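FOR IMMEDIATE RELEASE

Gunivska puts two-arm sorting stations on the floor at Muvthorpe, keeps every sorter on payroll

MUVTHORPE, 29 July 2021 - Gunivska, the packaging recovery company, said today it is rolling out two-arm robot stations at its Muvthorpe site. First stations running now. More through the fall. No layoffs tied to the project, the company said, and no cut in hours.

The stations come from Illorberg and handle light mixed waste from offices and canteens. Paper, cups, foil, the small stuff that goes past fast and wears out wrists. Gunivska handles waste from 292 client buildings and has been short of people on the sorting line for most of the past year.
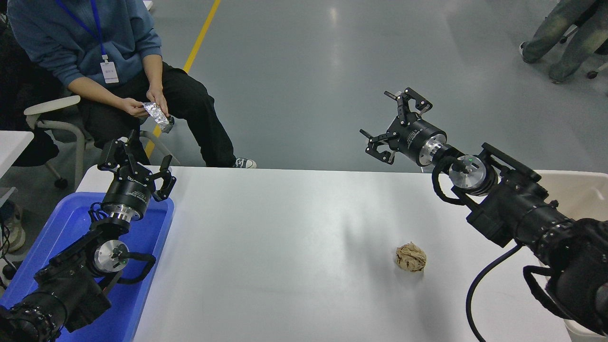

Sorters move to a new role called station lead. Same crew, new pay band, four weeks of paid training. Leads decide which items the arms practice on and in what order, and they sit down for a good part of the shift, a big change from the line. Training starts with easy material on a plain white table, a ball of brown paper for instance, while the lead sits behind it with a piece of crumpled foil in hand. A blue tray goes next to the table on the left side. Leads can stop a station at any time and do not need a supervisors OK to do it.

"People asked me two things. Do I still have a job, and who gets blamed when it drops something," said Nima Nikzad, operations manager at Muvthorpe. "Yes, and not you. We put both in writing before the first arm was bolted down."

Nikzad said the old line asked for 2,000 picks per person per shift. That target is gone for station leads. They are reviewed on safety and on the notes they write up for the next crew.

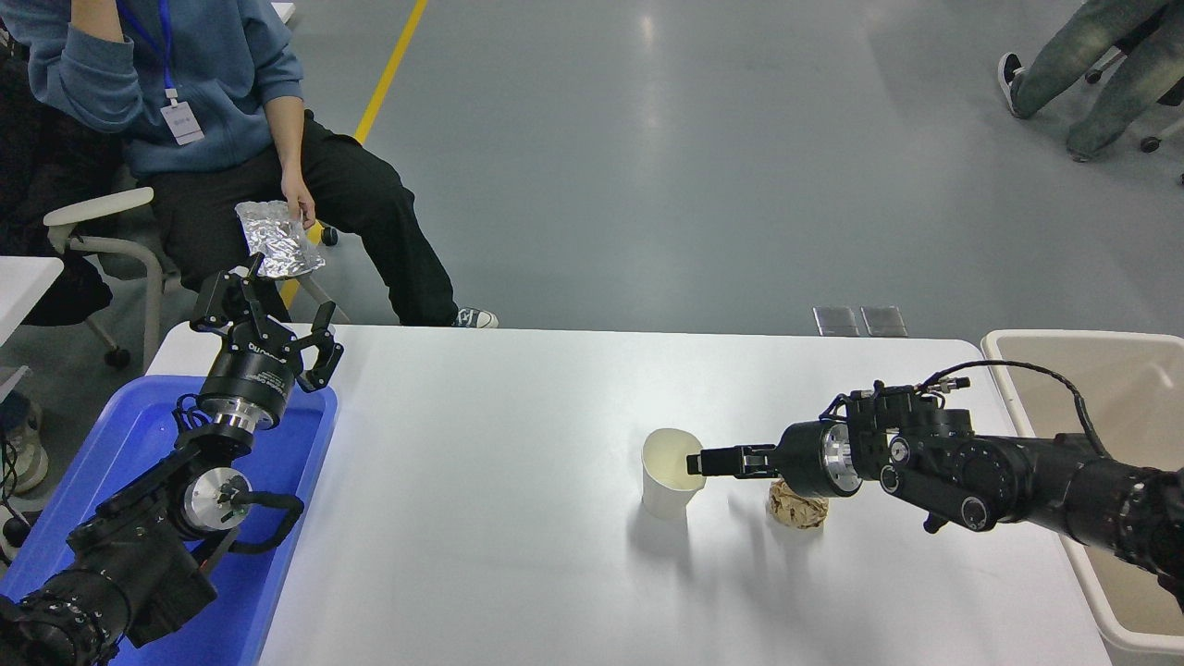
Cups were the item the crew argued about most. Sorters on the line grab them by the side and crush them, quick and fine for a person. The station method is different and came out of the crew's own suggestions: two flat fingers go down into the mouth of the paper cup, with the cup standing upright on the table. Brown paper can be lying right next to it. The crew wanted it that way, becuase nothing arrives neatly spaced on a real shift.

Training is run with Soltani, a local workforce school. 500 hours of classroom and floor time are booked for the first group. Spanish and English sessions, both on the clock.

What changes right away:
- Station leads rotate every two hours
- Lifting of full bins goes to a two person team
- ID badges worn at stations at all times
- Night shift stays on the manual line untill further notice

Gunivska will share results with staff first, then with clients.

About Gunivska
Gunivska collects and sorts packaging waste for offices, schools and canteens. Employs 1,211 people across all sites.

Media contact: Gunivska press desk, Muvthorpe. Site visits by appointment, closed shoes required.

###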